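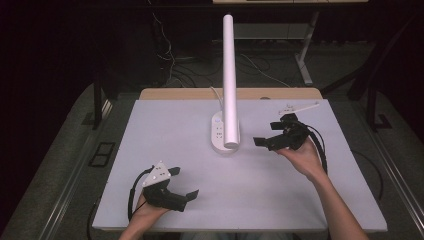
Skoltanik滴灌控制器的包装盒上写着“开箱即浇”。这句话先别信。控制器装上外墙之前，应当在室内通电走一遍，把时钟、阀门和传感器都试过，再拿到院子里去。试机用不着工作间，一张铺了白板的木桌就行，小螺丝掉在浅色板面上也容易找。照明用普通台灯，像这盏白色立柱灯，底座上就带着插孔，后缘还有一点蓝色指示灯。控制器请用原配电源适配器，插墙上的插座，不要图省事接到台灯底座上：灯座插孔能带多大负载，各家标法不一，本手册不替任何一家担保。

第三章 安装与首次设定

3.1 动手之前

本章适用于Skoltanik单路和双路控制器，配Gradine滴灌管使用。换用其他品牌的管子也能出水，但下文的时长建议就不再适用，需要自己用量杯重新测。

请先核对以下物品：控制器主机、电源适配器、电磁阀、过滤器、减压阀、土壤湿度探头、生料带。生料带盒里不一定有，有些批次漏装，五金店买一卷即可。

注意：随机附送的快速卡片印有“节水保证”字样。能省多少水，取决于原来浇得有多浪费。原本就用喷壶按需浇水的人，装了这套东西之后水表读数可能一点不降，甚至会升。

3.2 室内试机

1. 接上适配器，等屏幕显示时间。屏幕若停在开机画面，拔掉重插一次，再不行就换机，不必按客服的建议反复重置。
2. 手动设定时钟。自动对时功能依赖网络，断网之后时钟会慢慢走偏，偏多少没有规律。
3. 把电磁阀的两根线接到一号端子，按“手动开启”，应当听到一声轻响。听不到响声，检查线头是否压紧。
4. 再按“关闭”，应当再响一声。只响第一声的阀门不要装，它会在夏天给你浇出一个池塘。
5. 将湿度探头插进一盆刚浇透的土里，记下读数；再插进一盆干土，记下读数。两个数字应当有明显差别。

注意：读数的绝对值没有多大意义。屏幕上写“60”，并不表示土里有百分之六十的水，它只表示比“50”湿一点。说明卡片上那张“各类植物理想湿度表”，我们的审校Morfudd Rosser用自家菜地的土试过，黏土和沙土得出的结果完全对不上。表格予以保留，仅供对照，请以手指插进土里的感觉为准。

3.3 户外安装

1. 选一面背阴的墙，离水龙头近，能避雨。外壳虽标为防水，接线口的橡胶塞用过一季就会变硬，避雨的位置总归稳妥些。
2. 关掉水龙头。
3. 按以下次序连接：水龙头、过滤器、减压阀、电磁阀、主管。过滤器必须在最前面。装反了当天看不出来，等滴头堵了再拆，费的工夫是现在的好几倍。
4. 螺纹处缠生料带，用手拧紧，再用扳手加一点力。塑料螺纹经不起使劲。
5. 铺设Gradine滴灌管。管子从盒里拿出来是卷着的，在太阳底下摊开晒软再铺，不要硬拉。
6. 每条支管末端先不要封堵。打开水龙头，把管里的碎屑冲干净，看到清水再封。
7. 用地钉固定管路。盒里给的地钉偏少，弯角处要多钉，缺的自己补。

当心：锄草时最容易铲断的就是埋在覆盖物下面的支管。请在铺管当天画一张草图，贴在控制器盖子里面。到了七月叶子一封地，凭记忆是找不到管子的。

3.4 设定浇水时长

厂家的应用程序会要你输入邮编、植物种类和面积，然后给出一份“智能方案”。这份方案看上去很细致，可它既不知道你家土下面是石块还是黏泥，也不知道那棵李子树把半块菜地都遮住了。我们建议跳过它，照下面的办法来。

1. 在离水源最远的滴头下放一只量杯，最近的滴头下也放一只。
2. 开水，等其中一只收满200毫升，关水，记下用时。
3. 比较两只量杯。相差不大，管路可用；相差悬殊，多半是支管太长，应当分成2路。
4. 先按短时长浇一次，隔一阵挖开土看看湿到多深。菜苗看浅层，番茄和果树要挖得深一些。
5. 不够再加，每次加一点，隔几天再看。

注意：清早浇水比傍晚好，这一条我们基本同意。至于“月相浇水模式”，固件里确有此项，藏在高级菜单的末尾。我们没有找到任何理由打开它。

3.5 雨天暂停功能

雨天暂停有两种来源：外接雨量传感器，或联网天气预报。后者只按大片区域判断，预报有雨而你家院子滴水未落的情形并不少见。若选用联网方式，请把最长暂停时间设得短一些，出门旅行前则应关闭此项，改用固定时程。

雨量传感器要装在没有屋檐和树枝遮挡的地方，杯口保持水平，落叶要及时清掉。鸟喜欢站在上面，后果可想而知，擦干净即可。

3.6 关于几种附加配件

Grekgate磁化水接头：声称能让水“分子更小、渗透更快”。装上不影响供水，也看不出别的作用。要是已经买了，装不装随意；还没买的，钱留着买一只好点的过滤器。

Ifans液肥桶：可以用，但必须加装防回流阀，否则肥水有倒流进自来水管的危险。桶身标签上说“适用于一切液体肥料”，自家沤的堆肥汁就不行，滤得再细也会堵滴头。

宣传册里另有一项“寿命4,000次开关”的阀门升级件。这个数字的测试条件没有写明，水里有没有沙、水压多大都没提。原装阀门没有毛病，就不必为它换。

3.7 常见故障

远端滴头不出水：先清洗过滤器，再检查管子有没有打折，最后才考虑水压。
浇水结束后仍在滴：管内余水流尽属正常。隔了一阵还在滴，拆开电磁阀，冲洗膜片上的沙粒。
湿度读数一直不变：探头周围有空隙。拔出来，换个位置插紧，用手压实周围的土。
应用程序显示“植物很健康”，植物却蔫了：相信植物。

3.8 入冬前

1. 关闭水龙头，拆下控制器和减压阀，收进室内。
2. 打开所有支管末端，让水流干净。
3. 过滤网刷洗后晾干。
4. 湿度探头擦净，不要留在土里过冬，说明卡片上的“四季可用”指的是哪里的四季，厂家没有答复。

本章由Ieuan Yorath编写，修订日期：2026年3月25日。固件升级后菜单名称可能改变，接线次序不变。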